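Home
My tickets
Knowledge base
Log out

Ticket 1083: Visa sponsorship fee taken twice, employer's licence cannot be confirmed
Status: Open, awaiting reply from Ollura
Category: Overseas recruitment / suspected fee fraud

Original report

I am a secondary maths teacher and I accepted a post at a school in Stordale through the agency Tastari. Their portal is run by Ollura, so this ticket goes to you. In August the portal charged my card £488 for "sponsorship processing". Eight days later it charged £488 again under the same reference. The portal shows one payment. My bank shows two.

Tastari's answer was that the second line is a pending hold and would drop off. It has not dropped off. I would also like to know why a teacher is paying this fee at all, when my contract says the school bears the cost of the sponsorship.

Steps tried before opening the ticket

Logged out, cleared the browser, logged in again. Same result, one payment showing.
Downloaded the receipt. It carries the date of the first charge and the reference of both.
Rang the number on the receipt three times. It rings out.
Asked the bank whether the second payment was a hold. They say both have been collected.

First reply from support

Thank you for your patience. Duplicate entries are usually a display issue and clear within 3 working days. Please check again after this period. We have marked the ticket as solved.

Reopened by customer

Please don't mark this as solved. A display issue on your side does not take money out of an account at a different company. I waited the three working days and nothing cleared.

I have now looked at the sponsor letter properly as well. The letter gives the employer as Radonjić Education, and the contract gives the school itself. Those are two different employers. Tastari says Radonjić is "the group name", but the letter has no company number and the address on it is a mailbox shop. If there is a group, somebody should be able to send me one document that says so.

Attachments were requested, so the bank statement, the receipt, the letter and the contract are all uploaded. The uploader accepted the first three and gave an error on the contract until I saved it as a smaller file. 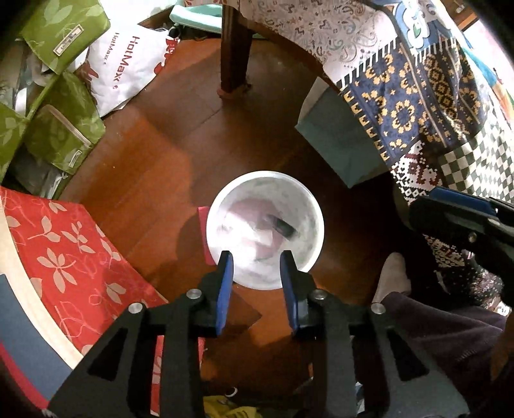 White bowl on the floor

Second reply from support

We have passed the payment query to our billing team. They can see both charges on the card processor's record. The second was raised by hand from an agency account and did not come from the portal, so the portal did not list it. We are unable to comment on the employer's licence. Please contact the agency.

Customer

So it was never a display issue. Someone with an agency login typed in my card payment a second time, using the first reference. I would like the following in writing:

1. Which agency account raised the second charge.
2. Whether that account has raised other charges by hand against teachers on this intake.
3. Whether my card details are stored where the agency can reach them, and if so, their removal.

I have contacted the agency. They are the ones who told me it was a hold, so forgive me if I don't treat their word as the end of the matter. I have also disputed the second payment with the bank and reported the letter to the licensing authority. I will not be handing in my notice at my present school on the strength of it.

Third reply from support

Card details have been removed from your profile and manual charges are blocked on it. A refund of the second £488 has been requested. Your first question is with our legal team. On your second question, we cannot discuss other users.

Customer

Noted. "Requested" is a word I have had before in this business, so the ticket stays open until the money is in the account. The first £488 is also still in dispute under the contract. Please don't close this automatically.

Related tickets
Sponsor letter shows a different employer from the contract
Tastari: refund requested, not received
How to remove a saved card from your Ollura profile
Document uploader rejects large files
Placement fee charged before interview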